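Bench cell rules: power strips, cables and who gets to call a cell "dead"
Benchtop Automation > Standards and Practice

railrat
Feb 25, 2022

We are rewriting the house rules for small two-arm cells at the Grilelby site. The current sheet was written for pick and place with plastic blocks. The cells now handle household electrical items: power strips, plugs, wall switch panels, socket bases. The sheet says nothing about any of that.

Draft as it stands:

1. Electrical items used as workpieces are never connected to a supply.
2. Every workpiece with a cord has its far end inside the enclosure.
3. Arm speed is limited to 40 percent while a cord is on the floor of the cell.
4. No hands past the front rail unless both arms are disabled.
5. Anything kept on a wall holder is listed on the cell sheet.

Looking for objections before it goes out.

kelvin_drop

Rule 1 is fine as an intention and useless as a rule. How does the operator check it? A power strip on the floor looks the same whether or not it is live. At Sitcombe we cut the plug off every cord used as a workpiece and cap the end. After that there is nothing to check.

railrat

Some tasks need the plug. Inserting the strip's own plug into a socket base is on the task list for next quarter.

kelvin_drop

Then keep two sets and mark them. Intact cords get a tag and are signed out. Cut cords live in the cell.

ohmward

I disagree with cutting. A cut cord has a different end mass and drapes differently, and anything you tune on it has to be redone on the intact item. We left the plugs on and fitted a lockable cover over each one. It adds mass too, but the plug can be put back in service in a minute.

Also, rule 2 and rule 1 say the same thing unless you have a supply inside the enclosure. Do you?

railrat

No supply inside on the workpiece side. The arms are fed separately. Rule 2 is there so that a person standing at the front can see the whole cord. I will merge them.

mbtf_mo

Rule 3. Where does 40 come from?

railrat

Inherited from the Plencombe sheet. I have not found a test behind it.

mbtf_mo

Then don't print it as a limit. Speed by itself isn't the hazard with a loose cord. The hazard is a loop closing on a link or a finger and pulling something heavier along. I would write a force or current threshold for the gripper and wrist, and a stop when it trips. We log trips. In January we had 588 cycles on a cord routing task and 5 trips, all of them with the cord caught under the forearm. Lowering the speed would have made those stops gentler and changed nothing else.

ohmward

Gentler stops are worth something. Keep both. A threshold only works if somebody has verified it on that arm, in that pose, with that cable on it.

mbtf_mo

Agreed on verifying. I still want the source of the number on the sheet, or the words "site value, untested".

railrat

"Site value, untested" it is.

slotnut

Nobody has mentioned the arms' own cables. On most of these builds they run outside the links and loop at the elbow and wrist. A workpiece cord on the floor and an arm cable hanging over it are two separate snag problems, and the draft only covers the first.

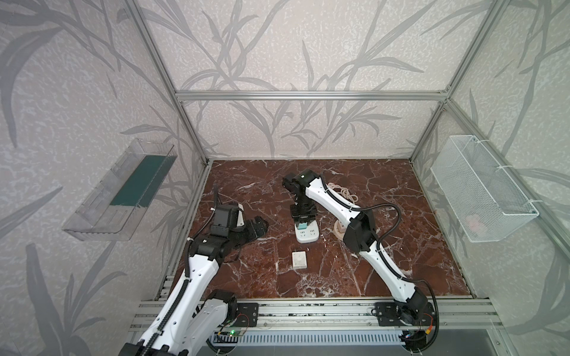
What I would add: each external loop on the arm is checked at full extension and at full fold before the first run of the shift, with the other arm parked. If a loop touches the floor or a workpiece in either pose, it gets shortened or sleeved before the cell runs. Then the same for exposed wiring at the base plates. If a board or a set of small wires can be reached from the front, put a cover on it. An operator resetting a switch panel will lean on that rail sooner or later.

kelvin_drop

Parking the other arm is the part people skip. Make it a line with a check box.

xia_bench

Rule 4 needs a definition of "disabled". On our controllers, a software stop holds position with the motors energized. Someone reaching in to move a plug is then working under a powered arm. The Xia sheet says motor power off and the indicator confirmed off. A lit board near the base does not tell you anything about motor power unless you have traced what that light is wired to.

ohmward

With motor power off, some of these arms drop. If the gripper is holding a strip, you have dropped an arm onto the workpiece.

xia_bench

So rest pose first, then power off. If the arm can't reach its rest pose, support it by hand from outside its fold line before cutting power. Two people for that.

railrat

Two people is going to be refused on the late shift. I'll put it in and see.

Revised rules 1 to 3:

1. Electrical workpieces are never connected to a supply. The full cord stays inside the enclosure, plug end visible from the front. Intact plugs are tagged and covered when the task does not need them.
2. External arm cables are checked at full extension and full fold, other arm parked, before first run. Check box.
3. Gripper and wrist thresholds verified per arm at 100 percent of task speed. Speed with a loose cord on the floor: 40 percent, site value, untested.

Rule 4 is open until the rest pose wording is settled.

mbtf_mo

If the cap in rule 3 is 40 percent, why verify at 100 percent of task speed? Pick which speed "task speed" refers to.

railrat

Task speed is the programmed speed after the cap. I'll define it at the top of the sheet.

slotnut

Rule 5 should say fixed holders and baskets get a pull check as well as a listing. Ours were held with ties, and the ties were on no inspection list.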